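Bikitz 双腕デモセル 設置・運用ガイド
第4章 見学会・公開デモでの使い方

4.1 この章の範囲

この章では、Bikitz 双腕デモセル(以下「セル」)を見学会、公開日、出張デモなどで一般の見学者に見せるときの準備、進行、片付けの手順を説明します。据え付けと原点合わせは第2章、動作プログラムの作成は第3章の手順で済ませておいてください。

会場によって照明、床、電源の条件が変わります。普段の実験室で問題なく動いている設定でも、会場に移したあとは 4.3 から順に確認してください。

改訂日:2020年7月17日
発行:Dresari 技術資料係

4.2 用意するもの

セル本体と制御盤
非常停止ボタン(操作者用、案内者用)
操作端末(Bashir をインストール済みのもの)
黒の背景カーテンと取り付けポール
台所用品の小物セット
マイクと拡声装置
立入区画用のロープまたは柵
中性洗剤で湿らせて固く絞った布、乾いた布
予備のフィンガーパッド
実施記録用紙

注記:小物セットの内容は貸し出し時期によって異なります。付属の一覧表と照らし合わせ、欠けているものがあれば実施記録用紙の「備考」に品名を書いてください。似た形の市販品で補う場合は、4.6 の試し把持を必ず行います。

4.3 会場の確認

1. 搬入口から設置場所までの通路を確認します。フレームを立てたまま運ぶには、2,288 mm を超える高さが必要です。足りない場合は上部フレームを外してください(第2章「分割搬送」)。

2. 設置場所の床が水平で、台車の通行などによる揺れがないことを確認します。アジャスターの調整範囲を超える傾きがある場所には設置できません。

3. セル専用の電源を確保します。拡声装置や会場の映像機器とは別の系統から取ってください。

4. 窓の位置と、日中に直射日光が入る時間帯を会場の担当者に聞いておきます。手先カメラに日光が入ると、つやのある小物の輪郭が取れなくなります。

5. 見学者の入口、待機場所、出口を決めます。セルの裏側を通る動線は作らないでください。

注意
通路幅が足りないことを理由に立入区画を狭めないでください。区画が取れない会場では、デモを映像の上映に切り替えます。

4.4 背景とケーブル

1. 作業台の奥にカーテンを吊ります。カーテンとアームの可動範囲との間は 400 mm 以上あけてください。

2. カーテンの裾が作業台の上や関節部に届かないことを確認します。空調の吹き出しが当たる会場では、裾に重りを入れます。

3. アームに沿うケーブルに、曲げ半径の余裕があることを確認します。第一軸を両端まで低速で動かし、ケーブルが突っ張らないこと、作業台の小物に触れないことを目で見て確かめてください。

4. 床を通るケーブルにはカバーをかぶせます。カバーは見学者側にも操作者側にも必要です。

5. ポールとスタンドの脚を、操作者の足が当たらない位置にそろえます。

警告
ケーブルの取り回しを直すときは、サーボ電源を切り、操作端末の表示が「停止」になったことを確認してください。一時停止の状態で可動範囲に手を入れてはいけません。

4.5 小物の配置

配置は演目に合わせて変えられます。どの演目でも、次の手順で置いてください。

1. 作業台の天板を乾いた布で拭きます。汚れが残る場合は湿らせた布で拭いたあと、乾拭きします。

2. 背の高いもの、胴の丸いものから先に置きます。金属製のバケツのように持ち手が上に立つものは、持ち手の向きも決めておきます。

3. 小さいもの、転がるものをあとから置きます。卵は皿やトレーの上にのせます。

4. アームが上から下りてくる位置の小物は、隣との間隔を広めに取ります。

5. 配置が終わったら、操作端末で「配置を記録」を選びます。

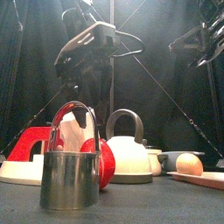 写真提供:Dresari 技術資料係

金属のバケツ、やかん、赤い丸い小物は、いずれも表面に光が映り込みます。とくにバケツは周囲の色を映すため、画像認識の結果が配置ごとに変わります。次の点を確認してください。

・バケツの隣に置いたものが、バケツの側面に大きく映っていないか
・天井照明の反射が、把持位置として登録した点に重なっていないか
・白いものどうしが重なって、手先カメラから一つの輪郭に見えていないか

重なりが避けられないときは、どちらかを作業台の奥に下げるか、演目から外します。照明の向きを変えて対処した場合は、全部の小物について認識の確認をやり直してください。

注記:円筒形の小物を立てて使う演目では、アームを真上から下ろす経路を標準としています。斜めから近づける経路は、登録済みの小物に限って選択できます。

4.6 試し把持

見学者を入れる前に、使う小物の一つ一つについて把持を試します。前日に試してある場合も、当日の照明で行ってください。

1. Bashir を起動し、「公開モード」を選びます。公開モードでは速度の上限が下がり、可動範囲が作業台の上に限定されます。

2. 使うほうの腕を選び、「試し把持」を開きます。

3. 小物の一覧から対象を選び、「接近」を押します。フィンガーが対象の手前で止まります。

4. 手先カメラの映像で、左右のフィンガーが対象を均等にはさめる位置にあることを確認します。ずれている場合は矢印キーで直します。

5. 「閉じる」を押します。

6. 対象がフィンガーの間で傾いていないか確認します。

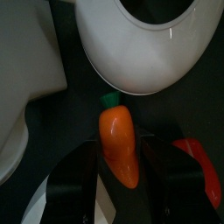 図4-2 試し把持(にんじん)

7. 「持ち上げ」を押し、作業台から離します。落下した場合は 4.9 の表を見てください。

8. 「戻す」を押し、元の位置に置きます。

9. 結果を実施記録用紙に書き、次の小物に移ります。

にんじんやピーマンのように先の細い小物は、太い部分をはさむと閉じたときに下へ逃げることがあります。はさむ高さを少しずつ変えて試し、保持できた値を登録してください。葉の部分は把持位置に使えません。

大きな器の手前に小物を置いたときは、手首が器の縁に当たらないかも見ます。手先カメラの映像だけでは手首の上側が分からないため、操作者が横から直接見て確認してください。

注意
フィンガーを閉じる力を上げて滑りを直そうとしないでください。樹脂製の小物は変形し、次の回から認識が合わなくなります。先にパッドの汚れを拭き取り、それでも滑る場合はパッドを交換します。

4.7 刃物の形をした小物の扱い

包丁とナイフブロックを使う演目では、次の規則を追加で守ってください。材質や切れ味にかかわらず適用します。

1. 包丁は箱など平らな台の上に寝かせて置きます。立てかけてはいけません。

2. 柄をつかむ位置を登録します。刃の側からの接近は登録しないでください。

3. ナイフブロックは作業台の奥に置き、見学者の側に倒れない向きにします。

4. 包丁を保持している間は、もう一方の腕を待機位置から動かさないでください。

5. 演目が終わったら、ほかの小物より先に操作者が片付けます。

見学者が小物に触れる時間を設ける場合、包丁とナイフブロックはその時間の前にケースに収め、鍵をかけます。

4.8 当日の進行

4.8.1 役割

公開デモには操作者と案内者を置きます。一人が両方を兼ねることはできません。操作者は操作端末から離れず、見学者の質問には案内者が答えます。案内者は非常停止ボタンを身に着け、見学者と作業台の両方が見える位置に立ってください。

4.8.2 開始前

1. 立入区画のロープを張り、切れ目がないことを確認します。

2. 非常停止ボタンを操作者用、案内者用の順に押し、それぞれでサーボ電源が切れることを確認します。

3. マイクの音量を調整します。アームが動いているときの音で確認してください。

4. 腕を待機位置に戻し、公開モードの表示が出ていることを案内者が声に出して読みます。

5. 見学者を案内します。

4.8.3 実演

1. 案内者が立入区画と非常停止ボタンについて説明します。

2. 操作者が「演目開始」を押します。動作が始まる前に、案内者が「動きます」と知らせてください。

3. 一つの小物を運び終えるごとに腕が停止します。案内者の説明が終わってから、操作者が「次へ」を押します。

4. 操作がないまま 3 分たつと、セルは自動的に待機位置に戻ります。説明が長くなる場合は、先に「待機」を押しておきます。

5. 把持に失敗したときは、同じ動作を一度だけやり直せます。続けて失敗したら、その小物を飛ばして次に進んでください。

作業台に多くの小物を並べる演目では、見学者の目が動いている腕から離れやすくなります。りんご、アイロン、器、木の箱などを一度に出しておくときは、動かす順番を左から右、または手前から奥のどちらかにそろえます。器の中に入れた薄い小物は重なりをほどく動作が必要になるので、演目の後半に回してください。
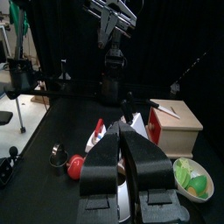 先に品名を言ってから動かしてもらえないと、後ろの列では腕がどれに向かっているのか分からないまま終わってしまう、という意見が Kostonau の公開日に寄せられました。同じ意見には続きがあり、失敗してやり直すところがいちばん面白かったので飛ばさずに見せてほしい、とのことでした。

品名の読み上げは、この意見を受けて標準の進行に加えました。操作端末の「次へ」の横に次の対象の品名が表示されますので、操作者が案内者に伝え、案内者がマイクで読み上げてください。案内者用の画面を別に用意できる会場では、Bashir の「表示の共有」を使えます。

やり直しの回数は従来のままとします。繰り返すと小物の位置がずれ、隣の小物を押すおそれがあります。失敗の様子を見せたい場合は、単独で置いた小物を使う演目「つかみ直し」を選んでください。この演目では回数の制限が外れますが、立入区画と速度の上限は変わりません。

4.8.4 質問の時間

質問の時間は、腕を待機位置に戻し、サーボ電源を切ってから始めます。次の質問は多くの会場で出ます。案内者は回答を準備しておいてください。

カメラはどこに付いているか
 手首の近くと作業台の周囲です。台数と位置は会場の構成によって異なるため、その日の構成で答えます。

小物の場所を覚えているのか
 「配置を記録」で登録した位置を出発点とし、近づいてから手先カメラの映像で修正します。

人が触ったらどうなるか
 公開中は区画の中に人が入らない前提で運転しています。触れても安全であるという説明はしないでください。

本物の野菜もつかめるか
 公開モードでは登録済みの小物に限ります。第3章の範囲で登録すれば扱えますが、一つごとに形が違うため、その都度試し把持が必要です。

案内者が答えられない質問は、質問票に書いてもらい、後日まとめて Dresari に送ってください。

4.9 困ったとき

認識されない小物がある
 照明の反射と、隣の小物との重なりを確認します。配置を直した場合は「配置を記録」をやり直します。

つかんだあとに落ちる
 パッドを拭きます。はさむ高さを見直します。左右のパッドで摩耗に差がある場合は両方を交換します。

つかむ前に小物が倒れる
 接近の高さが低すぎます。「接近」の停止位置を上げてください。円筒形の小物では、左右のフィンガーの中央に対象が来ているかも確認します。

腕が途中で止まり、コード 82 が表示される
 もう一方の腕の待機位置と経路が重なっています。サーボ電源を切り、待機している腕を外側の待機位置に移してから再開します。再開後も同じ表示が出るときは、その演目を中止してください。

手先カメラの映像が暗い
 レンズの汚れを確認します。背景カーテンと暗い色の天板だけが映っている位置では、自動露出が安定するまで待ちます。

公開モードの表示が消えた
 直ちに停止します。Bashir を再起動し、4.8.2 の手順を最初から行ってください。

マイクに動作音が入る
 マイクをセルのフレームや作業台に直接置かないでください。操作机の上に置く場合は、下に厚手の布を敷きます。

4.10 片付け

1. 見学者が退出したことを案内者が確認し、操作者に伝えます。

2. 腕を搬送姿勢にし、サーボ電源を切ります。制御盤の主電源は操作端末の終了後に切ります。

3. 刃物の形をした小物をケースに収めます。

4. 残りの小物を一覧表と照合しながら箱に戻します。見学者が触れたものは拭いてから収めてください。

5. フィンガーパッドの表面を見て、裂けや浮きがあれば実施記録用紙に書きます。

6. カーテンを外し、ポールをたたみます。

7. 床のケーブルカバーを外します。この作業が終わるまで、立入区画のロープは残しておきます。

8. Bashir の操作ログを書き出し、実施記録用紙とともに保管します。

注記:8月の出張デモでは、搬送箱がこれまでのものと変わります。箱の内側の区切りが小物の形に合わない場合は、区切りを外し、布で一つずつ包んでください。

4.11 実施記録用紙の書き方

記入するのは操作者です。案内者が気づいたことは「備考」に書き、書いた人が分かるように欄の端に「案内」と添えます。

「配置」の欄には、演目名と、標準の配置から変えた点だけを書きます。標準のまま行った場合は「標準」としてください。

「把持」の欄には、試し把持と本番を分けて書きます。失敗した小物は品名を略さずに書き、腕の左右を添えます。左右は操作者から見た向きとします。

「停止」の欄には、非常停止と自動停止をすべて書きます。原因が分からないものは空欄にせず「不明」と書いてください。

見学者の感想は、言われたとおりの言葉で「備考」に書き留めます。用紙が足りないときは裏面を使ってください。

関連する項目:第2章「分割搬送」、第3章「小物の登録」、第6章「フィンガーパッドの交換」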